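About Us

Hi, and welcome to Rultholm! I test grippers for a living, which still makes my family laugh. I started in September with two secondhand arms and a controller that crashed whenever the lights flickered, and I've been comparing hardware ever since.

Most of my work is with hand-held grippers these days. Makers send me their tools, I take them into ordinary kitchens, and I find out how they cope with the stuff people really own — forks, chopsticks, pot lids, plastic bags, the good china. A bench test with foam cubes won't tell you much about any of that.

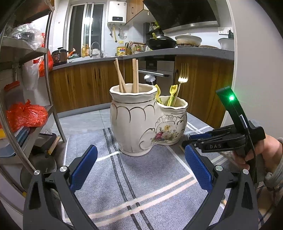 Thin things are my favorite headache. A chopstick rolls, a fork twists, and a finger pad that's great on a mug can be hopeless on both. So every gripper gets the same 700 grasps, then I swap the pads and do it again (yes, my wrist hurts). Cameras and controllers go through their own round, which I call Brumen, after the street my first workshop was on.

I write everything up in plain words, bad results included. The Zadus comparison ran to 2,000 grasps and I'm still getting mail about it!

If you've got a gripper you'd like tried out, drop me a line through the contact form. I'm a little behind on replies, but I do read them all.

Page updated 29/11/2021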